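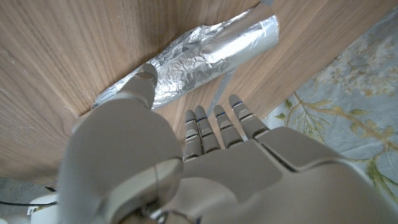

*Crumpled foil around a silver-coloured parcel, on a light brown wooden surface.*

**The Case for Less Foil**

8/23/21

The Sustbridge residents' association has asked its members to consider how food is wrapped for the shared kitchen, and I have been invited to set out one view. Mine is that aluminium foil has become a habit, and that the association should stop buying it in bulk.

Foil has real merits. It holds whatever shape it is given, it goes into the oven without complaint, and it keeps the smell of onions away from the butter. Anyone who has carried half a roast across Jalcombe on the bus will speak well of it. It also conceals its contents entirely. A wrapped parcel left on a worktop might be bread, fish or the end of a cake, and the only way to find out is to open it, after which it seldom closes properly again.

The present arrangement allows each household to draw foil from the common cupboard without limit. Our purchasing record for April shows 16 rolls issued, against two in the same month before the cupboard was opened to all. Marina Koutsoukos, who prepared the record, makes no recommendation. I am willing to make one.

Lidded dishes should be the ordinary means of storing cooked food. The association already owns 100 of them, most still in their boxes beneath the stairs. They stack, they can be washed, and a label will stay on the lid. Foil should be kept for the oven and for awkward shapes, and clean pieces should be smoothed out and used again. Food residue ought to be wiped off before any foil is put out for recycling, and small scraps pressed together into a ball.

Cecilia Alhassan has argued in these pages that lids go missing and that foil does not need to be returned to anyone. The first point is fair. Lids do go missing, and a shelf of dishes without them is of little use. I would answer that a missing lid can be replaced, and that the sum of £1363 set aside for kitchen supplies would cover a good many. Her second point seems to me to describe the difficulty exactly. What need not be returned is taken without much thought.

I do not propose a ban. Dougal McIver's suggestion of a single roll, kept by the cooker and replaced when it is finished, would be sufficient, and I hope members will support it when the kitchen rules are next reviewed.

Naa Amoah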